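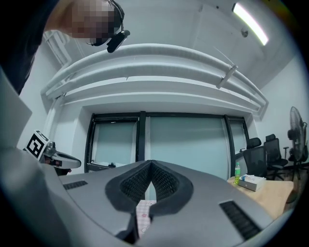

Núm. 14 · pág. 4

Amparo Toledo lleva media vida traduciendo prospectos, contratos de alquiler y alguna novela que, según ella, «habría quedado mejor en prospecto». Me recibe en su cocina, con la radio puesta, y no la apaga en toda la tarde.

Le pregunto por Misitz, la editorial que acaba de publicarle las memorias de un relojero impresas en 1688. «Me llamaron en junio y me dijeron que eran 300 páginas. Eran 300 sin las notas. Las notas las descubrí yo sola, como quien encuentra humedad detrás del armario.»

El relojero se queja del pan, de su cuñado y de los obispos, por ese orden. Toledo le cogió cariño hacia el capítulo 14. «Antes no. Antes lo habría tirado al río con sus relojes.» Lo peor fue el insulto que dedica al cuñado cada pocas páginas, una palabra que no está en ningún diccionario. Consultó a Dušan Mujić, que le propuso cuatro soluciones, todas impublicables. Se quedó con «mendrugo».

—¿Y el editor?

«El editor quería "persona difícil".»

De dinero habla poco y mal. Cobró en dos plazos, el segundo tras una correspondencia que ella califica de «más larga que el libro y con mejor argumento». Pregunto si volvería a trabajar con ellos. Se sirve café, me sirve a mí otro que no he pedido y contesta que ya ha firmado el siguiente.

Será un tratado sobre la cría de palomas. No le gustan las palomas. «Tampoco me gustaban los relojes.» En la repisa hay uno parado a las cuatro y diez; le digo que podría arreglarlo, después de tanto leer sobre el asunto.

«Traduje a un relojero», dice. «Si hubiera traducido a un cirujano, ¿se dejaría usted operar?»

Le digo que depende del capítulo.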